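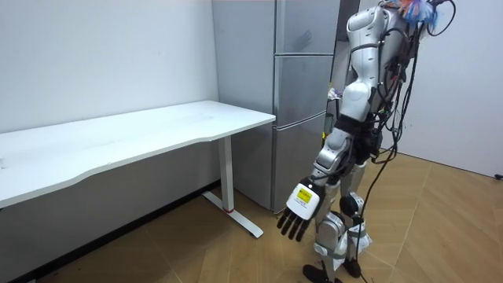 Der humanoide Trukon neben Schreibtisch und Kühlschrank im Nisow-Testraum. Foto: Haslinger

Trukon lernt Küche: Nisow bringt Haushaltspaket auf den Markt

Ich darf endlich darüber reden, und ich freu mich wie ein Kind! Ab September gibt es für unseren Humanoiden Trukon das neue Haushaltspaket Zenelon. Wir haben es in einem ganz normalen Zimmer getestet, mit Holzboden in Fischgrätoptik, weißem Tisch und einem großen Kühlschrank mit drei Fächern übereinander. Keine Showküche, kein Podest, und der Tisch hat auch schon ein paar Flecken abbekommen.

Zenelon besteht aus Software, einem Satz Greifroutinen und drei Tagen Einrichtung bei euch vor Ort. Danach soll Trukon Dinge aus dem Kühlschrank holen, auf dem Tisch abstellen und wieder einräumen können. 17 Routinen sind zum Start dabei, weitere kommen per Update (die Spülmaschine steht ganz oben auf meiner Liste).
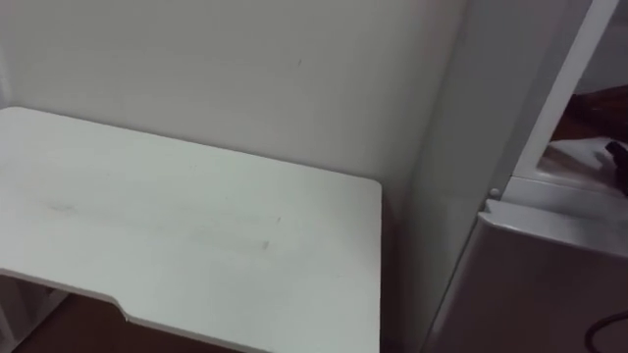
Bild: Nisow / Abdruck honorarfrei

Am meisten Arbeit steckt in der Sicht von oben. Weißer Tisch vor weißer Wand, daneben noch mehr Weiß – da muss die Software Kanten sauber auseinanderhalten, und genau daran haben wir 180 Stunden gefeilt. Glasböden im Kühlschrank sind auch so ein Thema, die spiegeln nämlich gern.
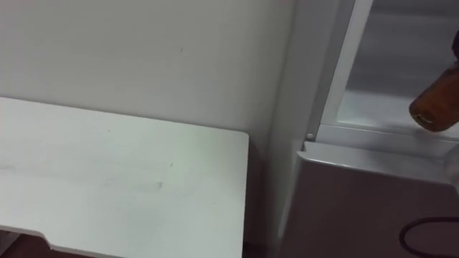

Für den Anfang vergeben wir 100 Pakete an Pflegeeinrichtungen, Hochschulen und neugierige Büros. Wer schon einen Trukon hat, braucht keine neue Hardware. Preise schicken wir auf Anfrage, Vorführungen machen wir nach Absprache auch bei euch.

Pressekontakt: Marlies Reisinger, Nisow, erreichbar täglich ab 9 Uhr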